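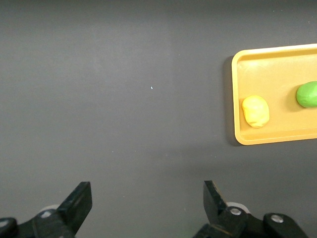

Gretel Rigid Heddle Loom

Sold by Clelesano
In stock, ships folded
Page updated 5/22/26

Hi, I'm Nhung Lương, and I run Clelesano out of the back half of my house, with yarn in the closet, yarn in the other closet, and looms pretty much everywhere else. The Gretel is the loom I learned on, and it's still the one I grab when I want to make a scarf without turning it into a whole production. I've sold fancier looms. People come back and buy this one for their sister.

If you've never woven before, a rigid heddle loom is the simplest kind of loom that still makes real cloth. The heddle is the plastic comb thing in the middle. It lifts and lowers half your threads, it spaces them out, and it packs each new row into place, so one part does the work of several. You put it up, pass the shuttle through, put it down, pass the shuttle back. Most people have the rhythm by the end of their first evening (and then they stay up too late, sorry).

The size

The Gretel comes in one width, 25 inches. I get asked for a narrower one all the time, and I understand, it looks like a lot of loom when you open the box! But you can weave a skinny scarf on a wide loom and you can't do it the other way around, and the first thing nearly everybody wants after a scarf is a shawl or a set of dish towels. Your finished cloth will come off a good bit narrower than the loom, by the way. Everything pulls in while you weave and then shrinks some more in the wash. Plan for that before you cut fabric for anything.

It folds in the middle with your weaving still on it. There are two knobs to loosen, one on each side, and then the front beam swings up toward the back. I keep mine folded behind the couch with a half-finished blanket panel on it that I've been ignoring since November. Take the heddle out of its slots before you fold it. It goes flat against the warp and stays there happily.

What comes in the box

The loom itself, which you put together with the screwdriver you already own
One heddle, medium spacing, good for worsted and DK yarn
Two stick shuttles
Warping peg and clamps
Threading hook
A ball of practice cotton in whatever color I have too much of
My printed warping guide, with the coffee stain edited out this time

The wood is bare maple when it gets to you. You can leave it bare, plenty of people do, but I like to rub mine down with the Zirosen finishing paste before I screw anything together. It takes a rag and a little patience, and you let it sit overnight. The parts slide better afterward and yarn doesn't catch on the edges of the beams. If you skip it and change your mind a year later, you can still do it, you just have to work around the ratchets and it's fiddly. The paste is on its own page and I don't throw it in free, it's too heavy to mail.

The stand

The Đinh stand is sold separately for $62. It fits the Gretel and only the Gretel, please don't try to bolt some other loom to it and then email me. You can weave perfectly well with the loom in your lap and the back end propped on a table, and that's what I did for ages. What the stand gets you is a tilt. If your shoulders complain after an hour at the table, it's worth it. If you mostly weave in short bursts between other things, buy more yarn instead.

The stand also folds, though not as small as I'd like. With the loom on it the whole thing is about as bulky as an ironing board, and it'll lean in a hallway the same annoying way.

Warping it

Let's talk about warping, since it's the part that scares people off. Warping is putting the long threads on the loom before you can weave anything. The Gretel uses direct warping, meaning you clamp the loom to one end of a table and the peg to something across the room, and then you walk back and forth carrying loops of yarn. It's a bit like flying a very short kite. A scarf's worth takes me one podcast. Your first one will take longer, and you'll probably miss a slot somewhere and find it later.

Some things I'd tell you if you were standing in my kitchen:

Clamp both ends tighter than seems polite. If the loom creeps forward while you're walking, your threads end up different lengths and the tension goes wobbly.
Don't pull the yarn tight as you go. Snug is plenty.
Roll paper in with the warp as you wind it on. Brown grocery bags cut open are great.
Shut the cat in another room.

And use a smooth, strong yarn for your first warp. Save the fuzzy mohair for later, when you like me more. Fuzzy yarn sticks to itself every time you change the shed, and you'll be picking threads apart with your fingers and thinking the loom is broken. Cotton or a plain plied wool is what you want. Give a strand a good tug between your hands, and if it snaps or drifts apart, keep it for the crosswise yarn where nothing's pulling on it.

Other heddles

The medium heddle in the box will handle most of what people knit with. I also carry a fine one for sock yarn and thin cotton, and a coarse one for chunky stuff and rag weaving. They all drop into the same slots. If you're only going to buy one extra, make it the fine one. Dish towels want the fine one! I put off getting it for a long time and wove a stack of towels that were more or less cheesecloth. They're still in the drawer and they're terrible at drying dishes.

You can use a pair of fine heddles together for denser cloth, and the side blocks have the second set of slots already cut for it. I wouldn't start there.

Things I don't love

The ratchets are loud. They click like a bike being walked down the street, and if you weave while someone's asleep in the same room they'll have opinions. You can hold the pawl up with a finger while you wind and it's quieter.

The threading hook is just okay. It's thin metal with a plastic handle and it bends if you sit on it. Ask me how I know. It bends back.

The instructions for assembly show the side pieces from the outside only, so it's easy to get the left and right swapped. The notches for the heddle face up and lean toward the back. Check that before you tighten anything down, and leave all your screws a little loose until the whole frame is sitting flat.

Shipping and returns

I pack these myself and they go out within a few days, a bit slower before the holidays. The box is long and flat and carriers like to stand it on end, so if a corner arrives crunched, take a picture of the box before you open it and send it to me. I'll sort it out. I keep spare parts for everything including the knobs, which roll under furniture and are never seen again.

You can send a Gretel back if you haven't warped it. Once there's been yarn on it I can't sell it as new, but write to me anyway. I usually have someone waiting on a used one and I'm happy to put you in touch.

Questions go to the contact form at the bottom of the site. If it's a tension question, please send a photo of the back beam too, since that's where the trouble generally is, and tell me what yarn you used.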